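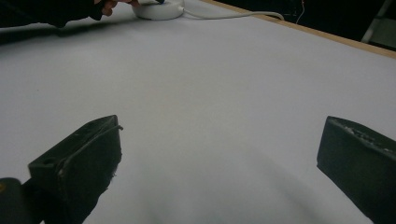 A pale tabletop with a light wooden edge.

How does a smartwatch count your steps?

Inside the watch is a tiny part called a motion sensor. It can feel when the watch speeds up, slows down or tips over. When you walk, your arm swings back and forth, and the sensor picks up the same pattern again and again. The watch counts each bump in the pattern as a step.

Sometimes it gets things wrong. Brushing your teeth or clapping can add extra steps. Pushing a shopping cart can hide real ones - your arm stays still while your feet move.

Try this. Walk 110 steps and count out loud, then check your watch. Do it again with your hands in your pockets. Are the 2 numbers the same?

Next: How does a phone know which way is up?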